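Flovness Tray Trial Handbook, second edition: a review
Posted January 14, 2023

I have a shelf of robot grasping guides and most of them say the same thing in different fonts, so I wasn't keen to pay for another. The Flovness handbook is 184 pages, comes with a stack of printed cards, and claims it will make small-scale picking trials "repeatable by anyone with a table". That is a big claim. I've been at this long enough to have met a lot of tables.

The core of it is a set of rules for what goes on the tray, where it goes, and what you're allowed to call a success. Some of the rules are good. Mixed objects, with hard, soft and awkward ones together. At least one item close in colour to the tray itself, which catches out more vision systems than their makers like to admit. Write down the layout before each attempt. Don't tidy up between attempts unless the sheet says so. I have no quarrel with any of that, and the old Vokum guide had none of it.

Then there is the chapter on surfaces. The authors want a matt tray, a plain backdrop and "no fixtures within reach of the arm". Fine for Teixeira, who I gather wrote most of the first edition and had a proper lab. The rest of us have a counter and a sink. A rule that half the readers will break on the first morning ought to say what to do when you break it, and this one doesn't. My own answer is to log the overhang and the nearest fixture on the sheet — ugly, but at least the next person knows.

The scoring is where I lost patience. A grasp counts if the object is held for 5 seconds. Held how? A soft ball squeezed between two pads and a key ring dangling by one key get the same mark. Inês Simões raised this in July on the Lollitz mailing list and was told it would be looked at. It hasn't been. The second edition has the same table with a new border.

The cards are nice. There are 40 of them, thick enough to survive a spill, and the "stop and record" one has earned a place on my wall. I could do without the two-page essay on trust at the front, and the index is hopeless (try finding "cables").

Would I buy it again? At half the price, yes. As a standard it isn't one yet, whatever the cover says. As a checklist to argue with, it has been worth having, and my sheets are better than they were.
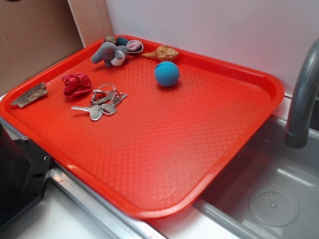
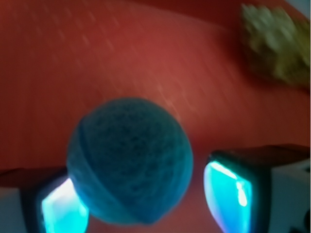
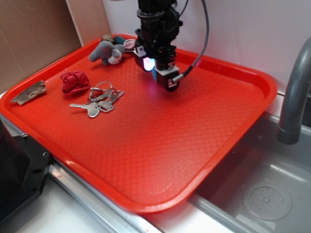
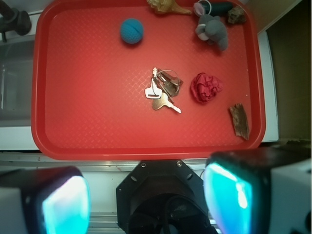
Does a trial have to be thrown out if one of the layout rules is broken?

The handbook says it does, but I'd keep it, mark the sheet with the rule you broke, and leave that run out of any score you compare with someone else's. Throwing it away only hides how often the rule gets broken.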